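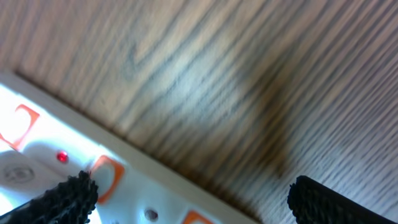 Sirko Desk Objects – README

Release: Wednesday, February 7, 2024
Maintainer: Hugo Calvo, Astside
Site: Brurnberg

Summary

Sirko Desk Objects covers small electrical items and screens placed on wooden tabletops. It holds 1724 clips from 62 sessions. Typical subjects are power strips, chargers, cables, tablets and small monitors. Each clip has one short text label naming the main object and the activity, such as "plug in charger" or "move tablet".

Contents

clips/ – video, one folder per session
labels/ – one text file per clip
splits/ – train and test lists; the test list has 501 clips
CHANGES – edits since the June release

Labeling rules

Power strips are labeled as one object. Sockets, switches and indicator lights are parts and carry the parent's ID. A lit indicator is recorded as "light: on"; no claim is made about whether current reaches a given socket.

Tablets and small monitors share the class "screen". The two are often hard to tell apart when only the bezel and the display are in view. Screen content is transcribed only where it can be read.
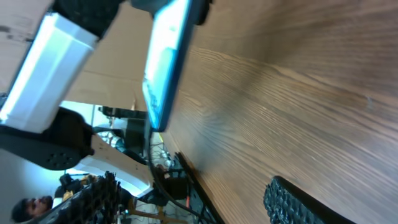
Class "screen", display washed out by glare. Content field left empty.

Known issues

Wood grain is smeared in fast clips. Glare on white plastic hides molded marks in 57 clips, listed in splits/glare.txt. Labels were written in Fela and exported as plain text, so line breaks inside notes are lost.

Send corrections to the maintainer with the session folder name and clip number.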